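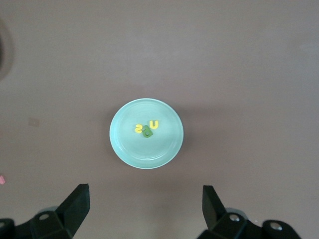 Budgeting for a gripper starts with the stuff you want picked up, so do that bit before you open a single catalogue. Get your parts list. Smallest thing, thinnest thing, softest thing. Foam letters on a shallow plate are a fair test for a small arm – cheap, soft, and with three of them bunched up like that the fingers have to get one without dragging the others. Note the open width too. Fingers set wider than the plate are fine for the plate, but it's a long close down to a letter, so ask about travel and speed.

Step 1. Write the job on one page. What gets picked, from where, to where. How often. If it won't fit on a page you're planning two jobs, so budget two.

Step 2. Get 3 quotes, same page sent to each. We used Zavness, Pralutine and Noonan. Ask for arm, gripper, wrist camera, mounts and cables as seperate lines. One quote came back as a single lump and we couldn't compare it to anything.

Step 3. Add the bits nobody quotes. Table. Lights. Spare fingertips – buy 4 sets up front, shipping on one set cost us nearly as much as the set. Bolts, tape, plates, a tub of foam letters. We put $400 aside for this in February and spent all of it.

Step 4. Budget hours as well. Ours was 43 hours from opening the box to first decent pick, and that was with the mounts already cut. Put a dollar figure on it or it dissapears from the plan.

Step 5. Trial before you pay the balance. Use your own parts, your own table, your own lighting. Move things around between runs. Change the letters, scatter a few beside the plate, see if the arm still goes for the right ones. 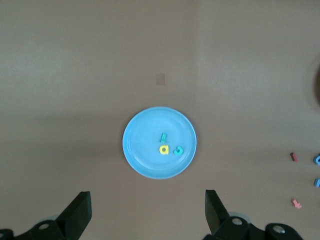 Waken wrote back to say the trial should be in the purchase order itself, with the pass mark written down, and that a handshake deal on it cost them a whole season of arguing. Fair point. Ours was only in an email. Add it to the order.

Step 6. Hold back some money until the trial's passed. Ask for this early, before they've booked the freight.

Spreadsheet template to follow once I've cleaned out our prices.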